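Home | Courses | Handouts | Reading list | Contact
Share 3 | Comments 2

Household Management, Unit 3: Planning a Small Kitchen
Instructor: Katalin Lengyel

Read this before the July session. Bring a tape measure and a pencil.

Storage and reach

Most people plan a kitchen by the cabinets. Start with the work instead. Write down what you cook in a normal week, then list the tools and dishes each meal needs. Things used every day belong between hip and shoulder height. Heavy pots go low. Holiday dishes can go on the top shelf or out of the room.

In the Lindsay apartment we looked at last term, the plates were kept across the room from the sink. The tenant crossed the floor with every load of clean dishes. Moving the plates to the cabinet beside the sink cost nothing.

Counter space

Decide what stays out. An appliance used daily can keep its place on the counter if it is near an outlet. One used twice a month should be put away. Trays and mug trees keep small items together, but they take up room too, so measure them first. 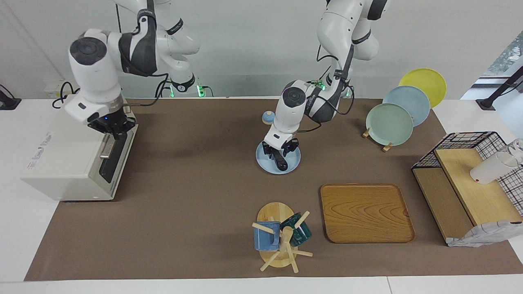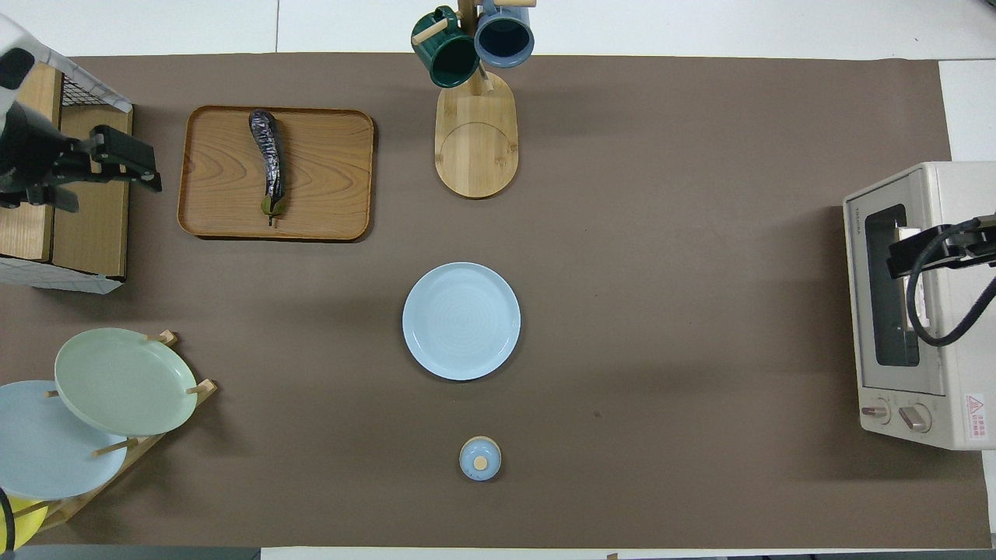
Leave one clear stretch of counter for cutting and mixing. Next to the stove is good, and between the sink and the stove is better. If the kitchen has no such stretch, a board laid over the sink will do for light work.

Lighting

A single ceiling light puts the cook's shadow on the board. Add a light under the wall cabinet, toward the front edge. Check it while standing and while seated.

Assignment

Draw your own kitchen to scale on page 113 of the workbook. Mark the sink, stove and refrigerator and measure the walking distance between them. Then suggest 2 changes that need no tools. Note which one you would make first and what it would do to the storage you have now.

Drawings are due at the start of the next session.

Previous | Next | Back to top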